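## Changes to Earthquake Monitoring in the Zasarari District

The Office of Hazard Information wishes to inform residents of several changes to the seismic monitoring network that took effect in April. Two new recording stations, at Blomqvist and at the northern end of the Oredia valley, are now sending readings to the regional center. They bring the number of permanent stations in the district to 20.

During the last reporting year the network located 1,416 earthquakes. Of these, 703 were centered beneath the Oredia valley, and most were too small to be felt. Residents submitted felt reports for 152 events. The largest was a magnitude 5.1 earthquake at a depth of 38 km, which was felt throughout the district and as far away as Flamia. No injuries were reported.

Birger Hovland, head of monitoring, notes that the Blomqvist station will improve depth estimates for earthquakes along the western edge of the valley. Until now these have been calculated from stations on one side only. Depths published before April will be reviewed and, where necessary, revised in the public catalog. Magnitudes are not expected to change by more than 0.2. 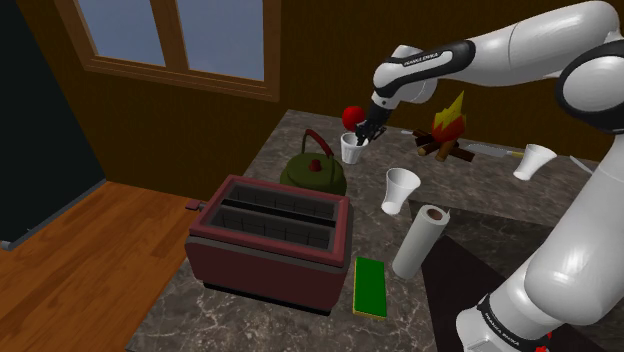 Residents are reminded that felt reports remain a valuable source of information, including reports from people who slept through an event or noticed nothing. The report form has been shortened and may now be completed without an account. Please give the location where you were at the time, the floor of the building, and whether hanging objects moved. Reports may be submitted up to 30 days after an earthquake.

The preliminary notice issued after each located event will continue to be prepared automatically. A reviewed notice follows once an analyst has checked the readings, normally on the same working day. The two may differ in depth and location, and the reviewed notice should be used for insurance or engineering purposes.

Questions concerning the catalog revision should be addressed in writing to Traian Nistor, Data Services, at the Zasarari office. Schools and building managers who require printed copies of the station map may request them from the same address.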